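An Open Day at the Ruler Factory, Grekovton

The 43 bus from Gasen goes to the Buzatu works in Grekovton by way of every other place it could think of. I had been told to get off at the factory gate, but the factory gate stop is past the factory, across from a tire shop, and you walk back along a road with a sidewalk on whichever side you are not on. By the time I reached the gate there was a line, which cheered me up. I had been worried I would be the only person in the county who wanted to spend a January morning looking at rulers.

Buzatu makes wooden rulers, yardsticks, folding rules and the big blackboard triangles that math teachers used to carry around like shields. If you went to school anywhere within a day's drive, you have owned one, and you have probably chewed it. Once a year they open the doors, hand out paper visor hats, and let the public walk the line in groups.

The hats are for hygiene, the sign said. I have thought about this since and can't work out whose.

Our guide had done the job on the floor before she did it with a microphone, and she had the flat, patient delivery of somebody who has been asked many times if the inches are real. She started us in the yard, where the lumber sits under tin roofs with numbers chalked on the ends. It is mostly beech, with some maple for the better yardsticks. It sits there for a long while doing nothing, and then it goes into the drying kilns and does nothing at a higher temperature. A man in our group asked what happens if you skip the drying. You get a ruler that is right in the summer, she said. He laughed and then saw that she hadn't.

I liked the kilns more than I expected to. They look like garages. A gauge on the door had a piece of masking tape across the glass with NOT THIS ONE written on it and an arrow pointing to another gauge. The second gauge was very handsome, and I'm sorry to say I took four pictures of it.

From there you go into the sawing hall, where the noise ended all conversation and was, for that reason, the most relaxing part of the tour. The boards come in one end as boards and leave as thin strips, and the strips ride down a belt to a woman who bends each one a little, looks along it, and drops it in one of two bins. She did this the entire time we stood there and never looked up at us. The guide shouted that the good bin goes on to sanding and the other bin goes to the boiler that heats the building. I got the feeling there had been a few cold mornings when the standards went up.

Sanding is done behind glass. Then comes the lacquer room, also behind glass, and smelling strongly of lacquer anyway.

Printing is what everyone comes for. In the old days the marks were pressed in with a heated brass die, and one of those dies is in a case by the door, with every sixteenth of an inch cut by hand by somebody who must have gone home in a terrible mood. Now it is rollers and ink. The strips go under the roller blank and come out knowing how long they are. It takes less than a second, and the whole group said "oh" together, including two teenagers who had clearly been brought along under protest.

They check the marks against a steel bar kept in its own little room, at its own temperature, under a felt cover. We were allowed to look at the cover. The bar was compared with a better bar in the capital, and that one, I suppose, with a better one still, and I found myself wanting to ask where it stopped. The man who had asked about drying got there first and asked it at some length. The guide told him lunch was in the canteen from noon.

Some notes on the canteen, which was open to visitors. Bean soup, bread, a sort of noodle dish with cabbage, and a dry yellow cake that everybody was eating with great loyalty. You pay at a window with a drawer in it, like a bank. The tables are long and the workers sit at one end and the visitors at the other, with a gap in the middle kept by some rule I never heard stated. I sat in the gap by accident and ate very fast.

On the canteen wall there is a framed catalog page showing item 1394, the Murkenano, a folding yardstick with a brass hinge. It is named after the town upriver where the hinges were made. According to the card next to it, it was the best seller for years and was dropped when the hinge shop closed. They tried another hinge, and the customers wrote in. One of the letters is framed too. The writer says that his new Murkenano has begun to sag at the second joint, that he himself has begun to do so as well, and that he had hoped one of them might last. I'd have put that letter on the front of the building.

After lunch you can wander, within ropes. The old pattern shop is open, with drawers up to the ceiling, and so is the archive, which turned out to be a corridor. It has 220 rulers in it, mounted in rows behind plastic, made for banks, seed companies, funeral homes, a dentist, a brand of soup. The funeral home gave away a ruler with its phone number at the twelve-inch end, and a short verse about using your time well along the edge. I can't decide if that is bad taste or just very good placement. The dentist's ruler has tooth marks in it.

There were also hands-on tables for the kids, where you could sand the corners off an offcut and stamp your name into it with metal letters and a hammer. The letter A had gone missing by the time we got there. I watched a boy whose name had three of them work his way through the problem using an upside-down V, and I thought his parents should be told he would do fine.

The gift shop sells seconds by the pound. They are rulers with nothing wrong with them that I could see, apart from one bundle where the ink had skipped the number 7. I bought that bundle. I also bought a yardstick at full price, out of guilt, and then had to take it home on the 43, standing up, in the aisle, at a height that made other people nervous.

If you're planning to go next year, a few practical things. The morning groups are smaller. The parking lot fills early and then people park at the tire shop, and the tire shop has opinions on this. Wear shoes you don't mind getting dusty. Sawdust gets into everything, and I was still finding it in my coat pocket a week later, in with the bus ticket. Strollers can't go past the sawing hall. Eat the soup and skip the cake, unless somebody from the factory is watching you.

My one complaint is that the tour never gets to the folding rules, though they are half the reason I went. Assembly was shut for the day. We looked through a window at a row of covered benches while the guide explained with her hands how the joints go together, and she was good at it, but you can only get so far with two index fingers. I asked if they would have it running another year. She said they might, if the riveting machine was feeling sociable.

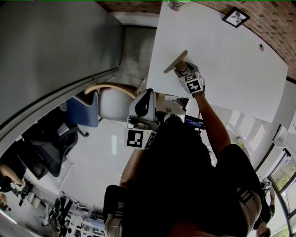 The yardstick stands behind my kitchen door now. I held it up against the cheap tape measure from the junk drawer, and the two of them part company just short of thirty inches. I've been going around remeasuring the shelves.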